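作業ノート 6月 清掃工程の自動化(Trundside 2階、休憩室および組立前室)
記入:Yanti Kwok
共有先:Nabila Harahap、Ghassan Yammine、Bogumił Tokarz

9:40 開始。前回の続き。双腕機による床清掃を、夕方の清掃当番の作業とどう分けるかを決めるための記録。動作そのものの評価はGhassanの別ノートにあるので、ここでは人の作業がどう変わったかを中心に書く。

前提の整理。導入前の当番は1回2名で、掃き取り、ごみの回収、机の拭き上げ、消灯確認までを一続きで行っていた。手順書は1枚しかなく、実際には人によって順番が違った。Khairulは机から始め、Nabilaは床から始める。どちらでも支障はなかったが、機械に床を渡す場合は順番を固定しないと困る。机から落ちたくずが掃き終わった床に残り、再度呼び出すことになるため。

本日の変更点は次のとおり。
・机の拭き上げを先、床を後に固定した。
・椅子を動かすのは人、床の小さいごみは機械とした。
・液体、割れ物、配線の近くは従来どおり人が担当する。
・ちりとりの中身をごみ箱へ空けるところまでを機械の範囲に入れるかどうかは保留。

保留の理由。空ける動作は所要時間のばらつきが大きく、当番が横で待つ形になりやすい。待つくらいなら自分で空けたほうが早い、とKhairulが言う。一方Nabilaは、空ける作業だけ人に残ると一日に何度も呼ばれ、組立の手が止まると言う。両方とも記録上は正しい。呼び出し1件ごとの中断は短いが、戻ってから締め付けトルクの確認をやり直すので、実際の損失は呼び出し時間より長い。この分を今の集計は拾っていない。次回から「復帰までの時間」の欄を足す。

道具は専用品を作らず、人が使うものと同じ種類の市販のほうきとちりとりで統一する。Bogumiłは把持しやすい専用の柄を提案していたが、専用品にすると機械が止まった日に人が使いにくい。当番が同じ道具でそのまま引き継げることを優先した。柄の握り位置は機械側で合わせる。

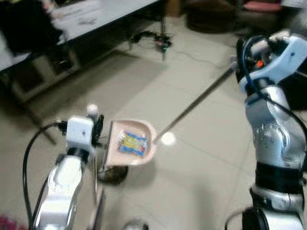

菓子の包装紙のような軽いごみは、紙くずや切粉とは別の項目で集計する。軽くて反りのあるものは、ほうきの先で押しても向きが変わり、ちりとりの縁に乗るまでに押し直しが入りやすい。人は無意識に手首で角度を変えているが、当番に聞いても「普通に掃いている」としか出てこない。手順書に書けない部分が多い。Ghassanにはこの聞き取り結果をそのまま渡した。

11:15 配線まわりの確認。床を這うケーブルは走行範囲と掃き取り範囲の両方に影響する。片付けを誰がするかが決まっていなかったので、機材を出した者が戻す、とした。以前は当番が気を利かせてまとめていた作業で、手順書には載っていない。自動化の範囲を決めていくと、この種の名前のない作業が出てくる。今週分だけで9件。うち5件は床清掃と直接関係がない(冷蔵庫の上の書類の整理、換気扇の停止忘れの確認など)。当番を縮小すると、この5件の担当がなくなる。Nabilaに一覧を渡し、残すものと廃止するものに分けてもらう。

13:30 当番表の改訂案。
2名体制を1名に減らす案がLatuheruの管理側から出ている。現時点では反対。機械の停止時に対応できる者が必ず1名要り、その者が机の拭き上げと椅子の移動も受け持つと、停止が重なった日に終わらない。ログ上の累計は動作2352件で、人が介入したものが12件を超えている。割合としては小さいが、夕方の決まった時間帯に寄っている。平均値で人員を決めるべきではない。
代案:2名のまま、うち1名の清掃担当を前半だけにし、後半は組立に戻す。停止時のみ呼び戻す。KhairulとNabilaは了承。Bogumiłは未確認。

安全面。稼働中に腕の届く範囲へ手を入れて包装紙を拾おうとした例が1件あった。本人に悪気はなく、目の前にごみがあれば拾う習慣が残っているだけと思われる。掲示を増やすより、停止ボタンを押してから拾う手順を当番の研修に入れるほうがよい。研修資料はKarkwoodの版を流用できるが、床清掃の項がないため追記が必要。

15:50 当番2名と短い打ち合わせ。出た意見をそのまま残す。
「腰は楽になった。ただ、見ている時間が増えた」(Khairul)
「終わったかどうかを自分の目で見ないと帰れない」(Nabila)
後者は完了判定の問題。現状の完了通知は動作の終了を示すだけで、床の状態を保証しない。通知の文言を「清掃完了」から「動作終了」に変更する。目視確認は当番の仕事として手順書に明記し、作業時間に計上する。これまで計上していなかった。

未決事項
1. ちりとりの中身を空ける工程の担当
2. 復帰時間の計測方法(自己申告か、端末の記録か)
3. 一覧の9件の振り分け
4. Ladby側の床材でも同じ手順が使えるか。目地の幅が異なるので別途試験
5. 前半担当の交代時刻

次回はGhassanが停止ログを時間帯別に出し直す。こちらは手順書の改訂版を作り、Bogumiłに当番表の件を確認する。予備のほうきの先が摩耗しているので交換品を発注。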